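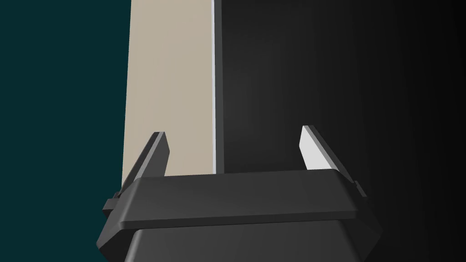

Plevon's pitch is that you can throw away your depth camera, your calibration target and most of your planner, and let one learned policy drive the arm from the wrist view. I have been running it in simulation since August and I remain unconvinced. My trouble starts with views like the one above the crossbar of the gripper: a plain tan panel, a pale line, a gray strip, and then a big near-black surface with no seam or lettering anywhere on it. How far away is that black surface? I can't tell you, and I wrote half the scene loader. The policy can't tell you either, but it will happily output a motion command, and it outputs it with the same confidence score it gives when there is a mug in plain sight.

That score is my main complaint, so let me stay on it a while. Plevon reports a number between zero and one at every control step. The docs call it "task confidence." I logged it over 877 episodes, with the arm starting from random poses, including a lot of poses where the target is nowhere in view. I expected the number to drop when the camera had nothing useful to look at. It hardly moved. If you plotted the good starts and the useless starts on the same axis and took the legend off, you would have a hard time telling me which was which.

I raised this on the forum and was told the score "isn't meant to be used that way." Fine. Then don't put it in the dashboard with a green light next to it.

Some background on the setup, for the people who email me about it. The simulator is Jiltasetti, the older branch, because the new one broke our gripper collision meshes and I haven't had the patience to fix them. Control runs at 20 Hz. The planner I compare against is Ferrand, which is boring and slow and needs a known map of the room. I have a soft spot for it. When Ferrand doesn't know where something is, it throws an error and the arm stays put, and I can go read the error.

With Plevon the arm never stays put. Starting from a bad pose it drifts, usually up and to one side, sometimes in a slow curl that tips the wrist over. I assume there's some average of the training demos in there and that's the way the average leans. I have no proof of that and neither do they. In 35 of the logged episodes the wrist ended up looking at nothing but room until the timeout hit. 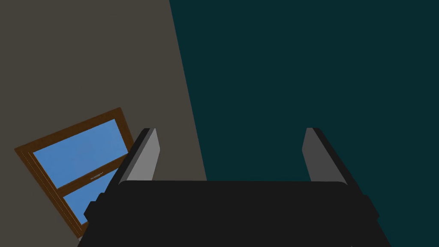 A timeout is counted as "incomplete" in their benchmark script, by the way, and incompletes are left out when the success rate gets computed. I found that by reading the code. It's one line, and there's a comment over it that says "filter bad runs." Put the bad runs back in and the headline number gets a lot less pretty. I'm not accusing anyone of anything. I have written that same line myself, at the end of a long week, and meant to come back to it.

The other thing is rotation. Plevon takes the wrist image as it comes, with no gravity vector and no joint angles unless you turn on a flag that's off by default. So a corner between two walls can lean any which way, and the network is supposed to work out from pixels alone which way is up. The arm knows which way is up! It has encoders. That information is sitting right there on the bus, free, and the default config ignores it. I turned the flag on and the drifting got better right away. It didn't go away, but the slow curl mostly did. I'd like to know why that isn't the default, and the release notes don't say.

To be fair to it, when the target is in view and the start pose is sane, Plevon is quick, and the grasps look better than the ones I get from Ferrand with my hand-tuned offsets. I had to change 3 of those offsets again last week, so I see the appeal. I just think "works when you point it at the thing" is a smaller claim than the one on their front page.

What I'm trying next is a dumb wrapper. Ferrand does the big moves and gets the wrist somewhere sensible, Plevon takes over for the last stretch, and if the target detector hasn't fired in a while the whole thing stops and complains. A friend at Voltar says they do something close to this and don't talk about it much, since "learned end to end" sounds better in a slide deck.

Logs and the patched benchmark script are in the usual folder. If you run it with the bad runs left in, send me your numbers, and please say whether you had the joint flag on.

Posted 28/11/2022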